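Mixing Bowl Care: Frequently Asked Questions
Nundiris Kitchen Supply

Which bowls does this page cover?
All stainless steel mixing bowls sold under the Madalon and Imura names. Enamel and glass bowls have their own page.

Can the bowls go in the dishwasher?
Yes. Use the lower rack and leave space between the bowl and any aluminum item. Remove at the end of the cycle and dry with a cloth.

What water temperature should I use for hand washing?
Up to 60 °C. Use a soft sponge and plain dish soap. Do not use steel wool or chlorine cleaners.

Can I put a bowl in the oven or on a burner?
No. The bowls are for mixing, rising and cold storage. They may be set over a pan of simmering water at 100 °C. 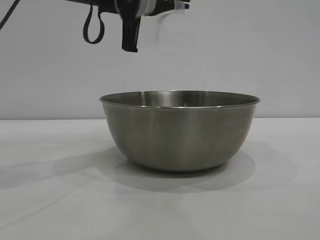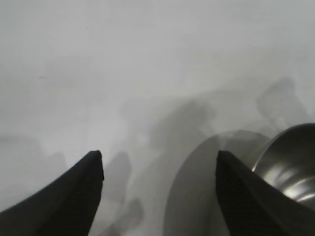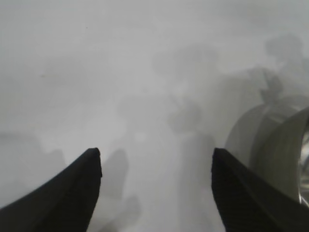 How do I clean a brushed finish?
Wipe along the brushing lines, never across them. On the outside wall the lines run horizontally, as in the first picture, so the cloth travels around the bowl parallel to the rim. Circular scrubbing leaves dull patches that cannot be polished out at home. Dry the rolled rim separately, as water collects under the fold.

There is a small dark speck inside my bowl. Is it rust?
Usually not. Most specks are food residue or mineral deposit. Apply baking soda paste, wait 2 minutes, and rinse. If the speck stays and feels rough to a fingernail, contact us.

Why does my bowl have a rainbow tint?
Heat or minerals in the water. Wipe with white vinegar, rinse and dry. The tint does not affect use.

Can I store salted or acidic food in the bowl?
Overnight at most. Longer contact with salt can pit the surface.

Which lid fits?
Bowls with a 26 cm rim take the Baldursdóttir flat lid. Measure across the outside of the rim before ordering. Other sizes are listed on the lid page.

Are dents covered by the warranty?
No. The warranty covers rim separation and faults in the steel. Keep the receipt.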